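Robotics Club > Project Logs > Laundry loading, fall project

remzi_sonmez
Hello everybody, and sorry for the long gap! September got away from us. For anyone new, our student team at Todcombe picked laundry for the fall build, and the task is to get clothes between a basket and a front loader with two arms. We've been collecting practice runs by teleoperation (500 so far, which felt like an awful lot from the operator's chair) and I wanted to share where we are and pick your brains about the door lip.

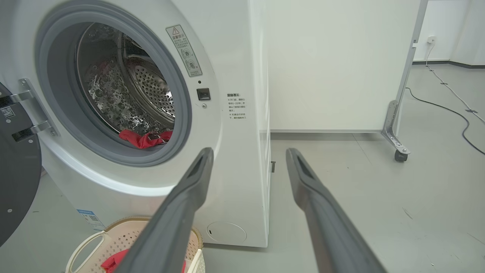
Wrist view, red cloth on the lower lip of the gasket

The lip is where most of our trouble lives. Cloth bunches up on the rubber, and then the fingers have to decide whether to push it or pinch it. Our newer operators push, and I keep begging them to pinch. Any thoughts are very welcome, even the blunt kind!

carside_kid
Lovely to see this one back! I'm with your newer operators, though. A gentle push with closed fingers is so much easier to learn, and you don't have to be nearly as exact about where the cloth is. Our club did a towel project along those lines and pinching nearly drove us up the wall.

erhan_uysal
I have to disagree with carside_kid, kindly. Pushing is fine for towels, but a shirt has sleeves and hems and they all find the gasket sooner or later. I'd also look hard at how each run begins, before you touch the policy at all. Remzi, do you set the basket down in the same place every time?

remzi_sonmez
Good question, and the answer is a bit embarrassing. We try to put it right up against the machine, with an arm on either side, and we eyeball it.
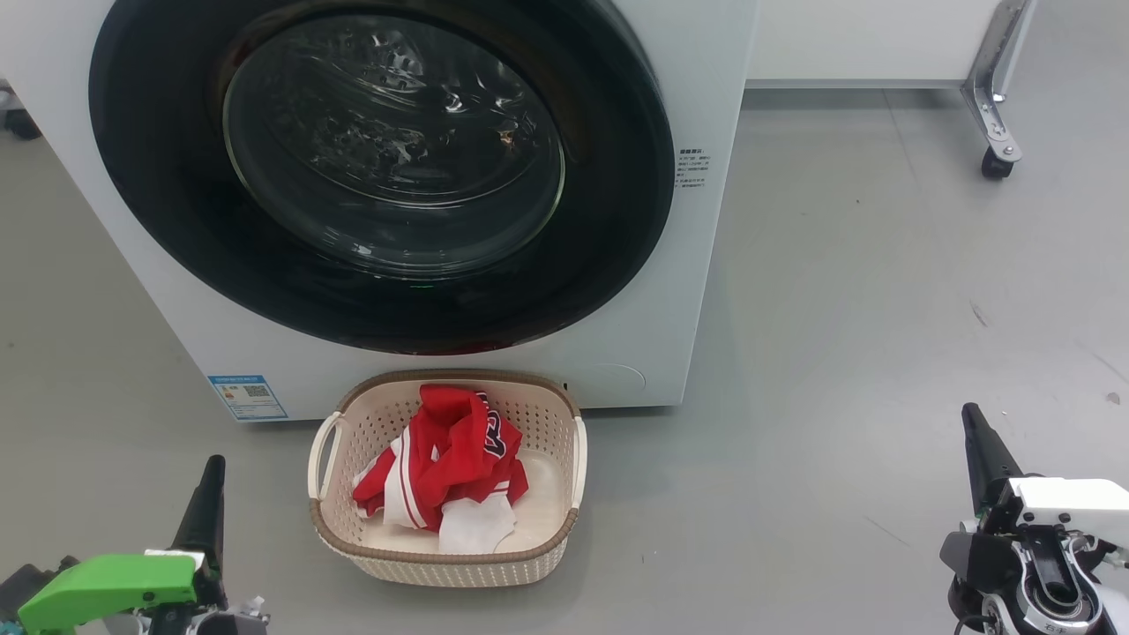 We've talked about tape marks on the floor, and Gökçe is all for them, but I worry that we'd end up with a robot that only works when the basket is perfect. I'd love to keep a little mess in there if the training can stand it.

erhan_uysal
Keep the mess, but write it down! Measure the basket position for each run, and then you can tell whether your failures pile up on one side. Hirnum and I went back through 1,657 old runs last year wishing somebody had done that for us, and it was a long winter, let me tell you.

carside_kid
Okay, that I agree with. Still team push on the gripping, sorry Erhan. How much room do you have at the opening with the fingers spread?

remzi_sonmez
Enough to make you overconfident, I'd say.
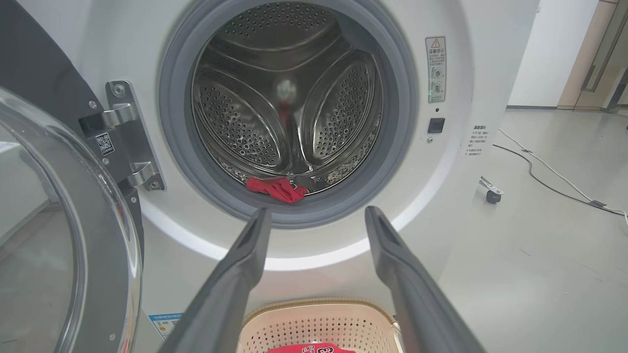
I find it hard to judge depth on the wrist feed when I'm coming up to the rubber, so I slow way down there and everybody waiting for a turn starts sighing. What I think we'll do is 6 sessions with pinching only, basket position written down each time, and then 2 with carside_kid's push so it gets a fair shake. I'll post the numbers here when we have them, good or bad.

carside_kid
Deal! Closed fingers, nice and slow, and please aim above the lip.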